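The Woman Who Buys Other People's Blocks

Oluwatosin Bashir does not have children, a fact she likes to get out of the way early. "People walk in and see the shelves and they look around for the kid," she says, moving a coffee can of wooden cylinders off the chair I am supposed to sit in. "I'm the kid."

The shelves hold toy blocks. They also hold shoeboxes of toy blocks, pickle jars of toy blocks and one soup tureen, inherited, of very small toy blocks. Bashir restores incomplete sets and sells them out of a converted garage in Ochoa, under the name Mitano, which she says means nothing and was available. In a good month she sends out 300 parcels. In a bad month she sorts.

She came to it by way of office furniture. For years she worked for a supplier in Trurnemau, where her job was to match replacement drawer fronts to cabinets that had gone out of production. "It was the best training anyone could have," she says. "You learn that there is no such color as beige. There are 200 beiges and the customer has the one you don't."

Blocks are worse. A set gets split between cousins, or left at a beach house, or fed to a dog. What reaches Bashir is usually a bag with a note in it. The notes are all apologetic. She keeps them in a folder and reads me one, from a man in Ukinmont who wanted the green star from his childhood set replaced before his sister noticed he was the one who lost it. The sister, he added, was fifty-eight.

"A star is hard," Bashir says. "Everybody loses the star. It's the one you'd put in your pocket."

I ask which one nobody loses.

"The cube. You could burn the house down and there'd be a cube."

Her method begins with a board. She has strong feelings about the board, which is pale, made of glued strips, and big enough to cover most of the table under it. The table is perforated blue metal, and she dislikes it with some energy. "Small things go in holes. That's what holes are for. I bought that table because it was cheap and then I bought a board so I wouldn't have to look at it." She considered a tablecloth. She considered paint. The board won because a block set down on pale wood shows its true color, or at least a color she is prepared to defend in an email.

Shapes go along the back, sorted by color, and the front stays clear. She is firm about the front. I put my notebook there and she looked at it until I picked it up.

"You need somewhere for your eyes to rest," she says. "Also somewhere for your elbows."

Greens sit with greens and blues with blues, and then there is whatever is left over, which on the afternoon I visited meant yellow. Bashir regards yellow as a troublemaker. It fades, it picks up fingerprints, and every manufacturer seems to have mixed it on a different morning. She will put off a yellow until everything else in the order is done. Then she has lunch. Then she looks at it again. 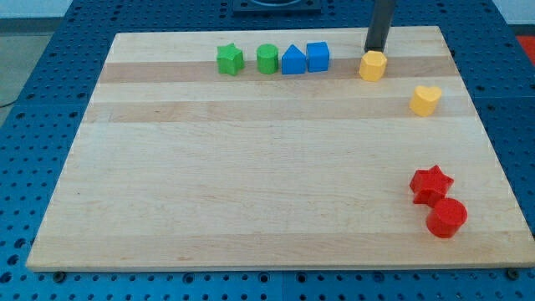

Green, blue, and the yellow octagon keeping its distance.

The octagon is another sore point. She maintains that it is a shape for adults. "A child knows what to do with a triangle. It's a roof. A cylinder is a chimney, or a person if you're short of people. You hand a child an eight-sided block and they hand it back." All the same, she gets asked for octagons constantly, mostly by grandparents, who remember the set as having one and want the number to come out right.

Does the number come out right? She wavers. A customer last October sent a box that was meant to be complete apart from a single piece. Bashir laid it all out, left it overnight, and by morning had concluded that it was parts of 4 different sets, none of them the one on the lid. She wrote to say so. The customer wrote back that it had been complete for thirty years and she would thank Bashir to send the triangle.

"So I sent the triangle," Bashir says. "It looked great in there."

She has been told to put the prices up. She has been told to move into model trains, where the money is. She shows me a catalog page someone mailed her, with a locomotive on it circled in red pen, and drops it into the recycling with two fingers. Trains, she says, attract people who know things. Block people know only that one is missing.

When I get up to leave she checks the chair, then the floor under it, then asks me, pleasantly, to turn out my jacket pockets. There is a small red arch in the left one. I have no idea how it got there. Bashir drops it back in the coffee can and writes something on a card.

Last updated August 25, 2023

Comments (4)

pellworth_m
The cube remark is correct. We have moved house three times and own more cubes than we started with.

Dana in the valley
Does she do the thin planks as well or only the chunky shapes? I couldn't see it in the article. We are two planks short and it's been bothering my husband since spring.

oldgluepot
Disagree about octagons. Best block in the box. It's a turret, a cake, a hat for the cylinder. Kids hand it back because the adult is hovering.

pellworth_m
@oldgluepot a cake I will give you. Not a hat.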